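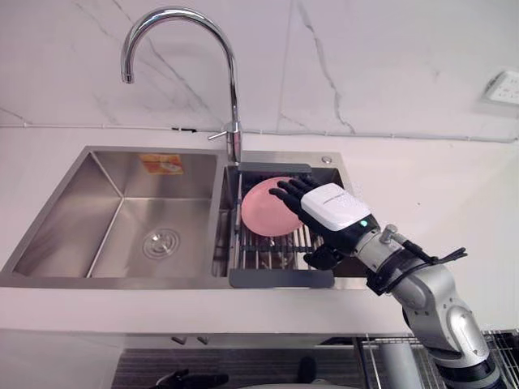
Two fingers will do

I have spent most of June arguing with people I like about hands. The question on the table is whether a robot meant to work in a kitchen should have something shaped like a human hand on the end of its arm, or whether a plain gripper with two fingers is good enough. Everybody seems to want the hand. I've come around to the gripper, and I want to lay out why, even though I know what the comments are going to look like.

Let me start by being fair to the hand. When we first bolted the Ellard on I was as giddy as anyone (I waved at it, it waved back, I'm not proud). It can get its fingers behind a plate in a drying rack where a chunky gripper would have to come in from above and hope. It can hook a mug. It can push a thing a little to one side before it commits, and that is a lovely trick to watch. If you show visitors only one minute of your work, show them that minute.

But I don't live in that minute. I live in the other 45 that come after it, where the thumb needs recalibrating and the middle finger has its own ideas about what "closed" means. Every joint is a thing to tune, and every joint drifts. We gave each setup the same chore, move the dishes from the rack to the counter, and I scored both from 1 to 5 on how much I wanted to go home afterward. The hand got a 4. You can guess which end of the scale was bad.

The Durnach gripper is ugly, wide and a bit stupid. It opens and it closes! There is so little to go wrong that I stopped watching it out of the corner of my eye, and for me that counts more than any grasp score. When it misses, I know why it missed. When the hand misses, I get a meeting.

Then there are the cameras, and here I'll admit I had it backward. I used to think of the wrist camera as an extra, something you add once the head view lets you down. Now I'd give up the head view first. With two fingers the wrist camera gets a clear look down the gap between them, and that gap is where all the action is going to be.

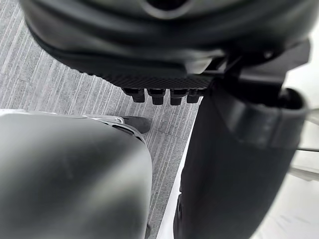 The wrist view: gripper fingers, carpet, and the toe of a shoe.

With five fingers there is always a knuckle in the way of something. People tell me the software will sort that out, and maybe it will. The folks behind the Skimau controller certainly think so, and I do like their controller — it made switching between the two setups almost painless, and I've said rude things about every other one I've used. But a controller can't see through a finger any better than I can.

The best argument against me is the one that comes up every time: kitchens were built for hands. Sure. They were also built for people with shoulders and eyes and years of practice at not dropping bowls, and we aren't copying all of that. I would sooner have a simple tool that does three chores well than a beautiful one that does them all on a good day.

I'll try the Nic Aodha hand when it gets here, and I'll try to be nice about it. Until then the Durnach stays on.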